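Trarkdale Community Legal Service
Protection order support project, progress report to the Rind Fund
Thursday, August 16, 2018
Prepared by Kalliopi Konstantinidis

Quick one, as asked. Full financials to follow from Zarmeena once the bank recs are done.

Where we're up to. 98 people assisted since February, nearly all self-represented. Mostly applicants, 11 respondents. Stalking and neighbour matters are a bigger share than we budgeted for, family matters a bit under. Neighbour ones take longer. More paper, more affidavits, everybody has a diary of incidents going back years and wants all of it annexed.

Duty desk at the courthouse running every list day. Registry has given us the small interview room, door that shuts, big improvement on the corridor.

Interim orders: mostly made on the first date. Final hearings are the problem. Listing delays out to 9 weeks at present, and people drop off in the gap. Zarmeena now rings everyone the week before. Too early to say if that helps attendence.
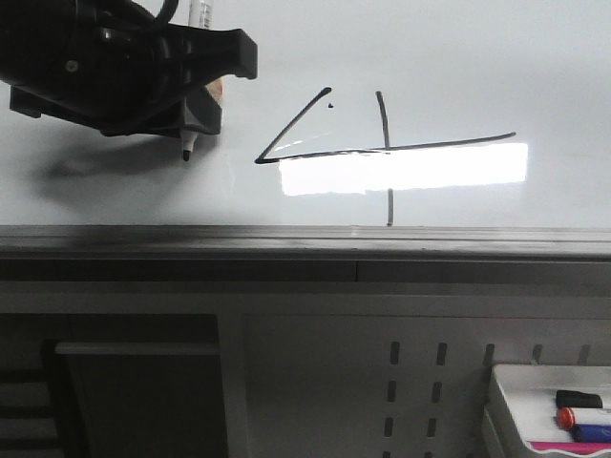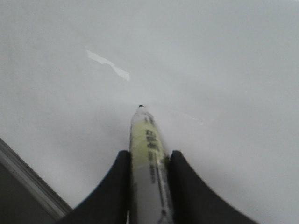 Conditions. Still seeing orders come out with distances that don't work on the ground, e.g. parties sharing a driveway or the one bus stop. Have drafted a plain-language sheet on asking for workable conditions and on what counts as contact (letters, messages through a third person, tags online). Draft with the registrar for comment, no word yet.

Staffing. 7 pro bono solicitors on the roster, down after two went on leave. Tinus have offered a junior one day a fortnight, conflict checks to be sorted first. I'd like that settled before the spring lists.

Rosto (the intake database) is live but slow. Duplicate records when someone is both applicant and respondent in cross-applications. Vendor has been told. Numbers above were checked by hand agianst the paper files.

Underspend on interpreters, overspend on printing. Would like to move one to cover the other, please confirm by email that's OK.

Next report will have the hearing outcomes table.

KK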